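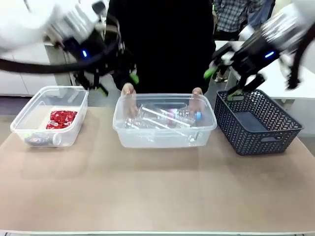
Manee Rojanasak
Two approvers is plenty for a requisition, Yeshi. We ran Mandus with five for a while and our hiring managers simply quit using it and went back to emailing me (bless them, I had 200 unread by March).

Yeshi Abdella
Oh, I do feel for you! But our finance folks want to see every new position before it gets posted, and I can't very well tell them no. Could they be copied in without having to click anything?

ingvar_h
Yes, make them a "viewer" on the template. I set up 42 templates that way, one long rainy week, and it's held up nicely.

Gert Ntuli
I'd gently disagree with Ingvar. Viewers never look, and then you get the phone call after the offer has gone out. Keep finance as a real approver, but only above a certain pay grade. That took some 70 percent of the requests off their plate here.

ingvar_h
Fair enough, Gert, though our pay grades are such a muddle I wouldn't trust a rule built on them.

Yeshi Abdella
Thank you all so much, I'll try Gert's way on the warehouse jobs first. Does the grade rule go on the template or on the department?

Gert Ntuli
Template, under Routing.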